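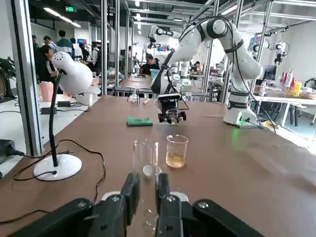 From: Grigoris Liapis
To: lab-bench-team
Subject: Re: [lab-bench-team] grip force on the cylinder, and who is doing the rack

Replies inline. I trimmed the parts that Celeste already answered.

Matilde Sequeira wrote:
> The glass cylinder slipped in two of my runs last night. I had the
> force at 40 on both fingers. Is that the value everyone is using, or
> did somebody change the default in the shared config?

The default did change. Jaime lowered it in the shared config after the thin beaker cracked, and the commit message only says "safer values", so I can see how you missed it. 40 is the old number for the beaker. The cylinder needs its own entry. Glass on bare finger pads has very little friction, and a tall part acts as a lever as soon as the wrist tilts. Please do not fix this by raising the global value. Add a line for the cylinder in objects.cfg and leave the rest alone.

Also check where you grip. If the fingers close above the middle of the cylinder, the base swings when the arm stops. I grip in the lower third and slow the last part of the lift. That did more for me than any change in force.

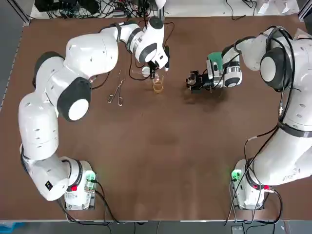 > Second question. When both arms are over the middle of the table, the
> planner sometimes stops with a collision warning although there is
> clearly space between the grippers. Is this the cable model again?

Yes, it is the cable model. The Sirko package treats the cables as a fixed cylinder around each link, and the radius is set for the worst case. With the wrists turned inward the two cylinders overlap long before the metal does. There are two ways out:

1. Park one arm outside the middle zone while the other one works. Slow, but it passes every time.
2. Turn the wrist of the idle arm outward before the working arm enters. Aníbal has a script for this in the tools folder. It adds one waypoint.

I would use the second for the competition and the first for practice. Whichever you choose, do not shrink the radius. The Berkstead rules say the safety model must match the one we submitted in July, and the judges do compare the files.

> Third, the rack. I was told it was Aníbal's and he was told it was
> mine. Who is writing that part?

It is yours if you want it, and Aníbal will review. He has the stirring step and the report on top of that, so I would not give him more.

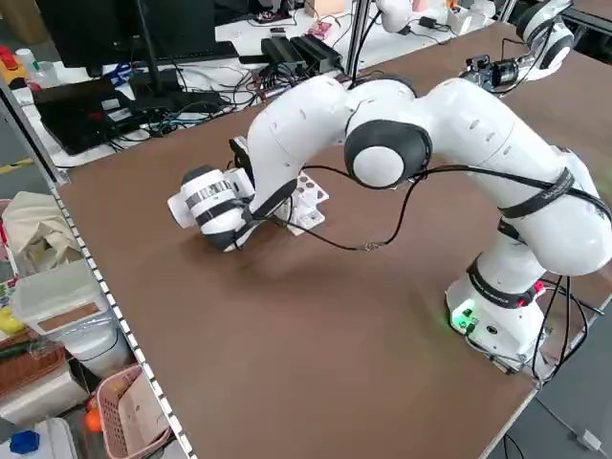

The rack task is scored on position only, so start with the approach path and leave the speed for later. Teach the approach point first and save it as a named pose, then derive the other positions from it by offset. Keep the wrist low and come in from the side. The white rack has round holes in its top, and with the arm over it the side camera loses part of them, so do not count on that view for the final alignment. Use the wrist camera for the last move and keep the side view for checking the result. The wrist stream must be at 1080 lines before you calibrate; at the lower setting the circle fit jumps between neighboring holes. Watch the slack in the cable too. Between the wrist and the elbow it hangs in a long loop, and a low pass across the table could drag it over anything short that is standing there. I have asked for a second clip.

> Last one: the log files from the Guerreiro machine are too big to
> attach. Where do they go?

On the Jorkent share, in the folder with your initials. Split them at 2000 lines if you want anyone to read them on a laptop. Please keep the joint data and the gripper data in separate files. Celeste's plotting tool reads only one kind at a time and fails without an error message when it meets the other.
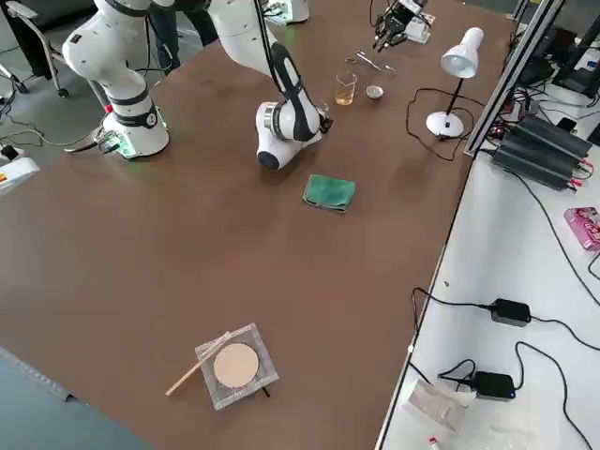 A few general points while I am writing to the whole list.

The layout of the objects is not fixed in the final round. The judges move everything before each attempt, within the limits in section 2 of the rules. Any script with hard-coded table positions will fail. I found three of these in our repository this morning — one is mine — and I have opened an issue for each.

The lamp position is also free, which affects the glass more than anything else. Detection of the beaker was good with the light behind it and poor with the light from the front, where the reflection on the wall was taken for the rim. Celeste is collecting examples of both. If you get a bad detection, save the raw image before you retry.

Reset both arms to the home pose before you leave, and log out of the controller. The club after us has its own account and cannot take over an open session.

Matilde, send me the objects.cfg change when you have it and I will run it against the old recordings. If it holds, I will merge it before the next full rehearsal.

Grigoris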